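Self-catering accommodation

Reading time: 4 minutes

Self-catering accommodation is a form of tourist lodging in which guests have the use of a kitchen and prepare their own meals. It includes vacation apartments, cottages, cabins, houseboats and some units in larger resorts. In the United States the terms "vacation rental" and "short-term rental" are more common, while "self-catering" is used mainly in Britain, Ireland and southern Africa. A property of this type is usually let as a whole, for a fixed number of nights, and does not have a reception desk or daily housekeeping.

Background

Letting a furnished house to visitors is older than the modern hotel. Families in seaside and spa towns moved into back rooms or outbuildings for the summer and rented the main house to people from the city. Farms in mountain areas did the same during the haymaking months, when upper pastures were in use and the valley house stood empty.

The trade grew with paid vacations and car ownership. Printed catalogs were the main means of advertising until the late twentieth century, and a household would order one by mail in the winter and book for the following summer. Online listings replaced most of these catalogs and made it practical for an owner with a single apartment to reach guests in other countries.

Types of property

City apartments are generally let for short stays of two to five nights. They tend to be small, and the kitchen is often part of the living room. Rural cottages are let by the week in the high season, traditionally from one weekend to the next, and by the night at other times of the year.

Resort units are apartments inside a managed complex. Guests cook for themselves but may use a shared pool, laundry or restaurant. Aparthotels are similar, but are located in towns and include a front desk. Houseboats and canal boats are sometimes counted as a separate category because the property moves during the stay.

Equipment

What a guest can expect to find varies by country and price. Most listings include beds, bed linen, a table with enough chairs for the stated number of guests, a stove, a refrigerator and basic cookware. Towels are supplied in most city apartments but are often an extra charge in rural areas. Firewood, cots and high chairs may have to be requested in advance.

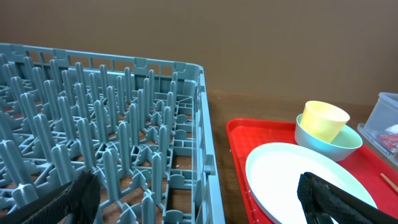
Consumables are the least standardized item. Some owners leave coffee, salt, oil and dish soap, and others remove everything between stays for reasons of hygiene. Many regional tourist boards publish a minimum inventory for the properties they grade, and an owner who wants a higher grade must normally provide an oven, a washing machine and a set number of plates and glasses per guest.

An inventory sheet is commonly kept in a kitchen drawer or in the house folder. The folder also holds instructions for the heating, the Wi-Fi password, trash collection rules and the numbers of a local doctor and pharmacy.

Booking and payment

A booking is usually confirmed by a deposit, with the balance due several weeks before arrival. Many owners also hold a security deposit against damage, which is returned after the property has been checked. A cleaning fee may be included in the nightly rate or listed separately. On short stays a separate fee can make up a large share of the total.

Keys are handed over in person, left in a coded box or replaced by an electronic lock. Check-in is typically in the late afternoon and check-out in the morning, leaving a few hours for cleaning on changeover days.

Regulation

Rules differ widely and often change. Some cities require a registration number to appear on every listing, some limit the number of nights per year, and some allow lets only in the owner's main home. Local taxes on overnight stays may be collected by the booking site or paid in cash on arrival. Fire safety requirements usually cover smoke alarms, an extinguisher and a marked exit route in larger buildings.

Apartment buildings may have their own restrictions. An owner can be barred from short lets by the terms of a lease or by a vote of the other residents, even where the city permits them.

Example of a local market

The lakeside town of Nindwood has 3,502 permanent residents and over 1,000 guest beds in self-catering properties. Most are in the old quarter of Marwat, where many of the former weavers' houses have been divided into apartments. The largest managed complex, Beltosier, has 34 units and opens from June until the first snow. The Atura district on the opposite shore has 12 registered cottages, all of them reached by a single road that is not plowed in the winter. Owners there let mainly to walking and fishing parties.

Related articles
Aparthotel
Changeover day
Farm stay
House swap
Security deposit (lodging)
Tourist tax

Last revised Oct 2, 2019
Contact | Copyright and reuse | Back to top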